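MUS 142: Singing Across the Lifespan
Handout for Unit 2: The Older Voice in Community Choirs

Scope of the unit

This unit considers how singing groups for older adults are organized, led, and presented to the public. Students should already have read the introductory chapter on vocal anatomy. The readings by Szczepańska on rehearsal pacing are required for the seminar and will be assumed in the written assignment.

Changes in the aging voice

The vocal folds lose some of their bulk and elasticity with age, and the cartilages of the larynx stiffen. Breath capacity falls. In practice a choir leader will notice shorter phrases, a wider or slower vibrato, and a narrower comfortable range. Women's voices often settle lower; men's voices may become lighter. These changes vary a great deal from one singer to the next — a leader should listen to each voice before assigning a part.

Hearing loss has a separate effect. A singer who cannot hear high frequencies well may sing with good pitch alone and drift when placed beside a loud neighbor. Seating should be reviewed after the first few rehearsals.

Case study: the Rakitz Singers

The Rakitz Singers were formed by Tamás Lengyel, a retired school music teacher, with 32 members. The group now has 117 on its register, of whom roughly half attend in a given month. There is no audition. Ryszard Kubiak joined as accompanist and later took over the warm-ups, which he shortened and moved to a seated position.

Students should note three decisions made by the leaders:

Keys were lowered by a tone or more for most of the repertoire, and the accompaniments rewritten to suit.

Words were printed in large type on single sheets, with no page turns.

The December concert was moved to the early afternoon, and the program was cut to under an hour.

The last decision was disputed within the group. Several members felt that a short program suggested low expectations. Lengyel's notes on the matter are in the course packet.

Refreshments and the rehearsal break

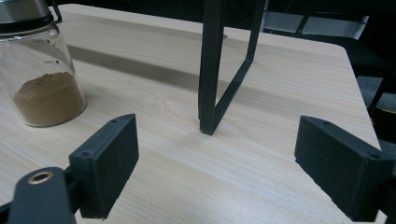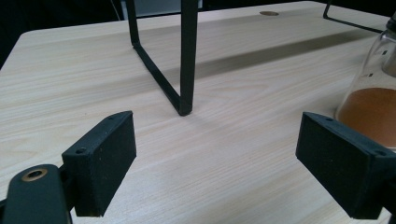 The break is treated by Szczepańska as part of the rehearsal, and students are asked to do the same in their observation reports. A pause at the midpoint rests the voice and gives newer singers a chance to speak to the leader. Record how long it lasts, who sits with whom, and whether singing resumes on time. Note the furniture as well: a light wooden table with a rounded corner, as in both photographs, is easier to pass with a walker than one with square corners. Reports should be submitted through Trornis before the next seminar.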